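3.2 Ausgangszustand und Ablage im Türbereich

Die Aufräumvorgänge wurden in bewohnten Räumen erhoben, deren Möblierung und Bodenbeläge unverändert blieben. Als Aufräumvorgang gilt im Folgenden die Überführung lose am Boden liegender Gegenstände in ein offenes Behältnis, beginnend mit dem ersten Griff zum Haufen und endend mit der letzten Ablage. Insgesamt gingen 1111 Einzelgriffe in die Auswertung ein, davon 400 an Textilspielzeug. Die Kodierung folgt dem Schema von Mowat und Pálfi und wurde von zwei Personen unabhängig vorgenommen; abweichende Zuordnungen entschied eine dritte.

Textilspielzeug wird gesondert behandelt. Es ist verformbar, seine Griffpunkte sind nicht durch Kanten oder Henkel vorgegeben, und in gehäufter Lage lassen sich benachbarte Stücke optisch nur unvollständig trennen. Daraus ergeben sich drei Griffklassen: Einzelgriff mit einer Hand (E1), Einzelgriff mit beiden Händen (E2) und Sammelgriff, bei dem mehrere Stücke zugleich angehoben werden (S). Griffe, bei denen ein Stück vor Erreichen des Behältnisses herabfällt, werden der jeweiligen Klasse zugeordnet und mit dem Zusatz f versehen.

Der Standort des Behältnisses wurde nicht vorgegeben. In 11 der untersuchten Haushalte befand er sich unmittelbar an einer Wand, häufig in der Nähe einer Tür. Diese Anordnung hält die Raummitte frei, schränkt jedoch den Zugriff auf die wandabgewandten Seiten ein. Gemessen wurde der horizontale Abstand zwischen der nächstgelegenen Behälterkante und dem Mittelpunkt des Haufens. Bei Abständen bis 60 cm erfolgte die Ablage in der Regel ohne Veränderung der Körperposition; darüber hinaus traten Zwischenschritte oder Würfe auf, die als eigene Kategorie (W) geführt werden.

Als Störgrößen wurden Belagwechsel und Leitungen am Boden erfasst. Ein Wechsel zwischen Teppich und glattem Belag ist für das Greifen selbst unerheblich, beeinflusst aber das Verschieben des Behältnisses, sofern dieses im Verlauf an den Haufen herangezogen wird. Lose Kabel wurden vor Beginn nicht entfernt. Ihre Lage wurde lediglich notiert, getrennt nach Belagart. Der Öffnungszustand der Tür ging als zweistufiges Merkmal ein (geschlossen, mindestens teilweise geöffnet).

Abbildung 4 zeigt eine Anordnung mit leerem Behälter an der Wand, teilweise geöffneter Tür und gehäuftem Textilspielzeug. Sie entspricht im Schema dem Zustand A0, also einem Behälterinhalt von null. Die Verteilung der Griffklassen, aufgeschlüsselt nach Abstand und Belag, wird in Abschnitt 3.3 behandelt.

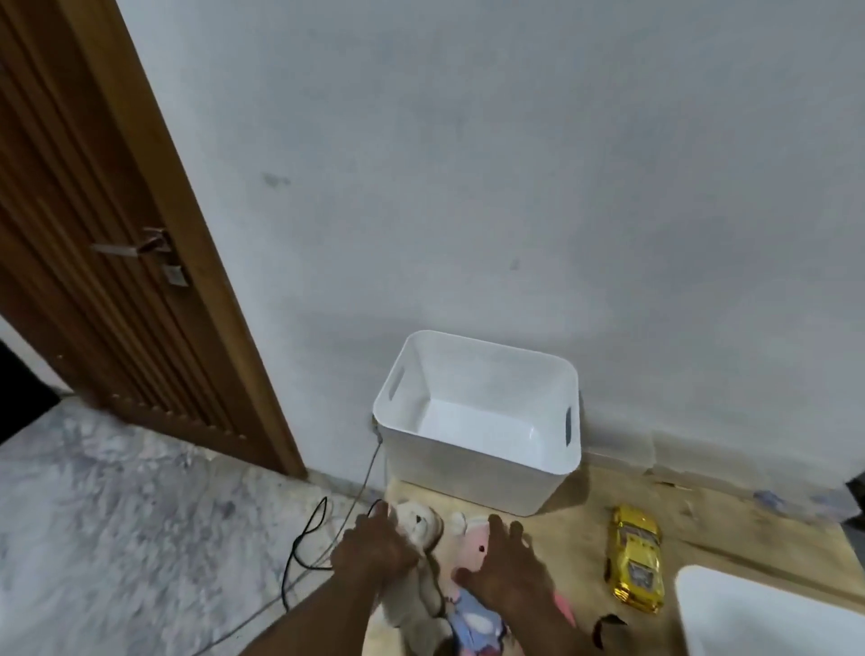
Abb. 4: Zustand A0, Türbereich mit leerem Kunststoffbehälter und Stofftieren bzw. weichem Spielzeug am Boden.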